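Jun 28, 2022
By Vikas Mittal

Progress report: Latuheru Well and Water Quality Project, second reporting period

This report covers the work done since our December update. It follows the headings in the grant agreement, except that sampling and lab work are now one section. The spending table went in separately with the claim form.

Summary

The household sampling is finished. We have results from 371 private wells in the Latuheru valley, and every household that gave us a mailing address has been sent its own results. The repair fund opened in the spring and has paid for 41 wellhead repairs so far. The monitoring wells are behind schedule. Two of the planned sites had to be moved, and drilling at the replacement sites has not started. We are asking for a change to the drilling deadline and no change to the total budget.

Sampling

Samples were taken at the kitchen tap and, where we could get to it, at the wellhead. Each was tested for coliform bacteria, nitrate, arsenic, manganese and hardness. Aatos Lehtinen ran the field crew and trained the three seasonal samplers. The crew worked north to south, starting with the farms above Kodard and ending at the river road.

Nitrate was the main finding. The high readings are grouped in the flat ground west of Kodard, where wells are shallow and most of the land is in corn. Wells on the east slope are deeper and mostly came back clean. Arsenic was low nearly everywhere. Manganese was high enough to stain fixtures in many homes but was seldom above the health guideline.

Bacteria results were harder to read. A positive test at the tap with a clean test at the wellhead usually points to the plumbing, and we had quite a few of those. We went back to these homes for a second sample after the owners had disinfected their lines. Second samples that are still positive have been passed to the county health office with the owners' permission.

We lost one batch of bacteria samples in the winter when the courier was held up by snow and the bottles went past their holding time. The homes were visited again and the lab did not charge for the lost batch. Bottles now go to the lab by our own vehicle when the road report is bad.

Household visits

Results letters go out by mail, and any household with a reading over a guideline is also offered a visit. Visits take almost 20 minutes when there is a single question to settle and a good deal longer when the owner wants to walk out to the well. We go over the numbers, explain which treatment equipment does and does not remove nitrate, and leave the repair fund form.
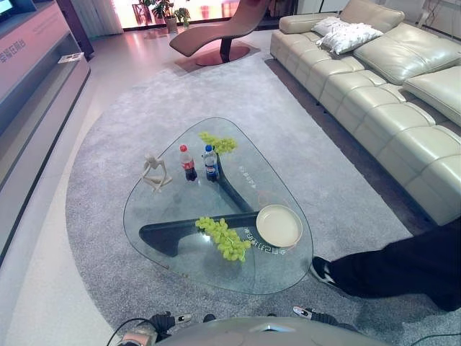

The most common question is whether boiling helps. It does not remove nitrate, and boiling water down makes the reading slightly higher, so we have moved that point to the top of the letter. The second most common question is whether a high result has to be disclosed when a house is sold. We do not give legal advice on this and refer people to the county.

Renters have been difficult to reach. The letter goes to the owner, who may live elsewhere, and the people drinking the water may never see it. For the next period we would like to send a copy to the property address as well. The draft wording is with the county for review.

Repair fund

Most of the repairs so far were new sanitary caps, casing extensions or regrading so that water drains away from the well. Two were full replacements of cracked casing. Umach Drilling did the larger jobs under the rate agreement signed last year. Smaller jobs were done by local plumbers, who invoice us directly.

The application form was too long. Several people started it and did not send it back. We cut it from four pages to one, dropped the income worksheet for homes already on county assistance, and began accepting phone applications. Applications picked up after that.

Monitoring wells

The first site, next to the Sanden grain yard, was dropped when a utility survey showed a gas line across the access track. The second was withdrawn by the landowner. Replacement sites have been found for both and one easement is signed. The other is with the owner's attorney.

The data loggers have been delivered and are in storage. Their warranty runs from the date of installation, so the delay does not shorten it.

Request

We ask that the completion date for the monitoring wells be moved to December. The drilling contractor has confirmed it can hold the quoted price until then. All other dates stand.

Next period

- Sign the remaining easement and start drilling
- Finish follow-up bacteria sampling
- Mail property-address letters once the wording is approved
- Hold the public meeting in Kodard, with maps that do not identify individual wells
- Send the draft nitrate map to the county for comment

Questions about field data should go to Aatos Lehtinen. Questions about claims and the repair fund should come to me.

This site uses cookies to remember your settings and count visits. By continuing to browse you agree to our use of cookies. Accept | Manage settings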